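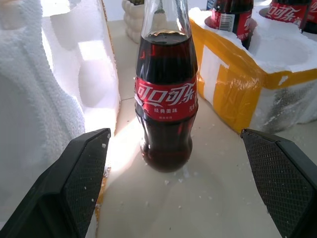 Gwenllian Bowen wrote under my last post that learning a language after forty is mostly about shame, and the grammar comes second. I have thought about this since February.

1/ I moved to Govham with a good certificate and could not buy a stamp. The lady asked "first or second?" and I answered "yes, please".

2/ So I started a notebook. Every new word I hear in the street goes in, with the place where I heard it. Today I have 2,053 words. "Faff" I heard at the bus stop. "Peckish" I heard at work.
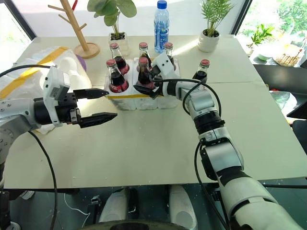

3/ The place helps me more than the translation. When I forget "drizzle", I think of the bus stop and it comes back.

4/ My weak point is still small words. At, in, on. I made a page only for them and it has 114 lines, many crossed out. Am I "in the bus" or "on the bus"? In a car I am in. Why?

5/ James from the evening class corrects me only when I ask him. I am grateful for this. Some people correct each sentence, and then I prefer to be silent.

6/ If you also keep a word notebook, please tell me how you arrange it. Mine is by date and I can never find anything.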